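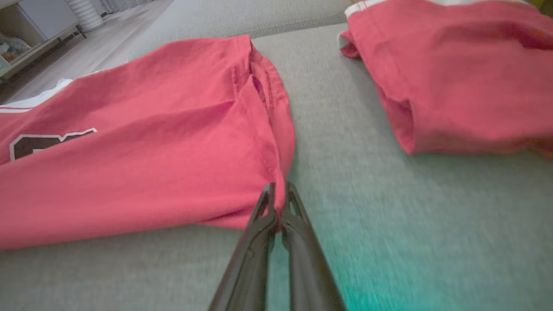
Monday tidy-up - sorting the reds
April 12, 2021
3 min read

Right, back to the laundry notes. I had the red kit out on the grey sofa this morning and I've decided the sofa is a better folding spot than the bench, at least for the small stuff. You get a wide flat seat, and the fabric has just enough grip that a sleeve or a hem stays where you put it. The bench is slippery and I spend half my time chasing things back into place!

The red's gone a bit salmon on the older pieces (Parveen says it's the hot cycle, I say it's age). I'd like to stop arguing and just wash the whole lot at 37 next time and see. Somebody please write the setting on the whiteboard this time - Kamrul, I'm looking at you.

Folding the one with the big dark brown print, white outline around it: I keep wanting to fold straight across the print and I really shouldn't, it'll crack sooner or later. Fold beside it, then double over. The seam side wants to tuck itself in and leave a sort of pocket, so run a finger along it before you press down. 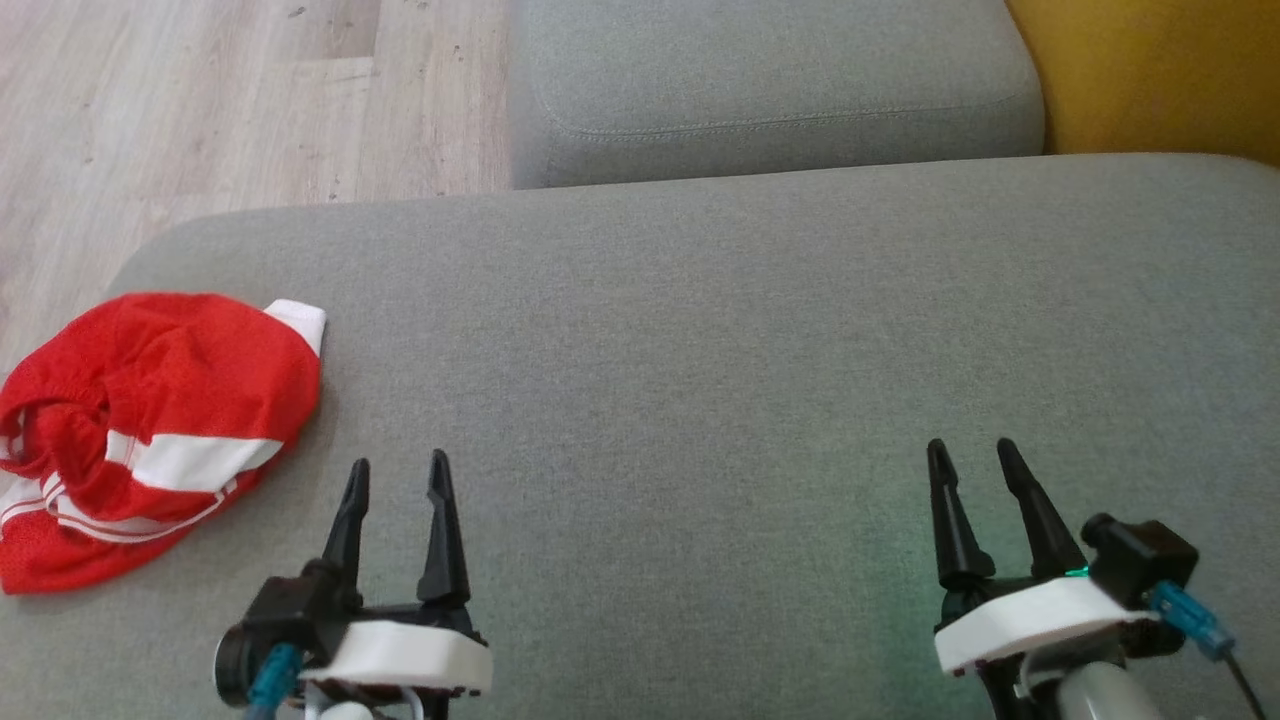
Anyway, the white trim turned out to be my favourite thing about this kit. It's got thin red lines in it, so once you find the trim you can tell which way up the whole bundle is, even when it's all scrunched into a mound. Find the edge, pull it out to the side, smooth towards the middle. Way quicker than shaking everything out first, which is how Hendrik does it, and he's welcome to it.

Sports shorts are still a pain. Mesh won't hold a crease and if I try for thirds they spring open by the time I've reached for the next pair. Halves only from now on.

Still to do:
- ask Nazma if the Drurton bag is big enough for all the reds or if we need the other one
- colour catcher sheets, we've got 4 left
- find out who wants the faded ones, or they go to Clunville with the next drop-off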